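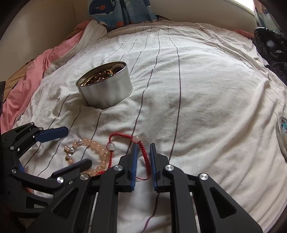
Sakach Resale, Sorting Room
Minutes, February meeting, 9:30 a.m.

Present: Marlene Siqueira (chair), Edivaldo Cavalcanti (minutes), two sorters from the Peixoto store.

1. Previous minutes
Accepted with one correction. The Brolta clasps were charged to supplies, not repairs.

2. Mixed jewelry, lot 843
Chains and beads stored together in round metal tins continue to tangle. E.C. reported that untangling one tin took 52 minutes. Agreed:
2.1 Tins are to be emptied onto a sheet before sorting. Pinstriped bedsheets remain acceptable. M.S. would prefer plain ones, as thin chains are hard to see against the lines.
2.2 Loose bracelets come out first. Cord bracelets are lifted by the cord and never by a bead.
2.3 Chains with knots that do not open within four minutes go to the repair tray.

3. Descriptions on tags
Tags are to give color and form only: "peach-pink round beads, small charm" or "red braided cord, two white beads." The words "pearl," "amber" and "gold" are not to be used until a piece has been tested. The Peixoto sorters asked whether "gold-colored" is allowed. It is.

4. Storage
Clastier quoted for divided trays, nine compartments each. Price held over. M.S. asked for a sample with a lid. E.C. noted that the present drawers are too shallow for a lidded tray and will measure them again.

5. Elastic
Stretch bracelets with weak elastic are being sold as found. No change for now. Restringing was discussed and not agreed.

6. Actions
E.C.: drawer measurements, tag wording sheet.
M.S.: Clastier sample.
Peixoto: return the empty tins.

Meeting closed 10:15 a.m.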